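Phone Scams Night at Villside: What We Learned, and Who Ate the Rugelach

October 12, 2021

Our evening on scams aimed at older adults drew 87 people to the Villside social hall, a bigger crowd than we get for most holidays. Some came for the information. Some came for the dessert table, and you know who you are.

The speaker was Crisóforo Quezada, who spent years taking fraud complaints over the phone for Faulkner County and now gives talks to churches, synagogues and anyone else with folding chairs. He began by asking who in the room had ever been fooled by a caller. Two hands went up. Then he asked who had a friend who had been fooled, and it was a forest. We have very unlucky friends.

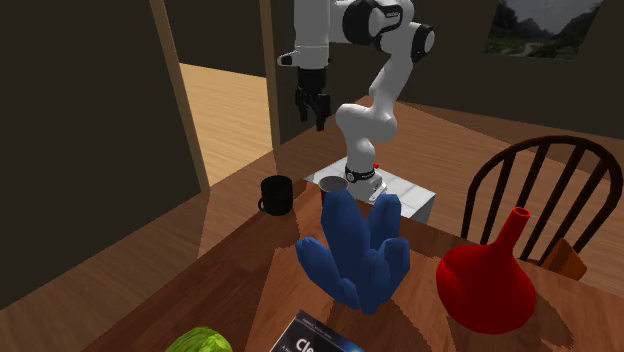 His main case was the "grandchild in trouble" call, which reached several families in our own congregation in June. The voice is crying, so it doesn't have to sound like anyone in particular. There has been a car accident, or an arrest, and please don't tell Mom. Then a "lawyer" comes on and explains that 2,000 dollars will fix everything, if it can be sent in the next hour. Gift cards are fine. Quezada pointed out that no courthouse in America accepts bail in the form of a steakhouse gift card, and a surprising number of people wrote that down.

He was gentler about shame. Most people who lose money this way tell no one, least of all their children, who might start looking up assisted living brochures. The silence is worth a lot to the caller, who will often try the same number again a few weeks later. Rabbi's office hours are open for this, as for everything else, and no one is going to lecture you.

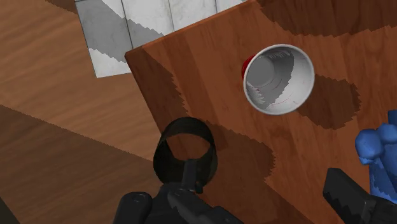
What should I do if I've already sent money?

Call your bank or the company that issued the card right away, keep the receipt and the card itself, and then report it to the police. Speed matters more than having your story in perfect order.

We also talked about family code words. The Grilholm study group had picked theirs before the coffee was poured and then announced it to the entire hall, so they will be picking another. Choose something you'll remember at three in the morning - the name of a pet is a bad idea if the pet has its own page online. And don't count on the caller getting bored. Hang up first. You are allowed to be rude, even to someone who calls you Grandma.

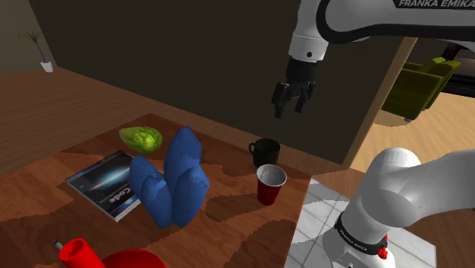 Quezada's handout is on the rack by the Flurnier Street door, in large print. We made 50 copies and they went quickly, so please take one per household and leave the pens where they are. A second session, on online romance, is being planned. Several members have asked about it on behalf of friends.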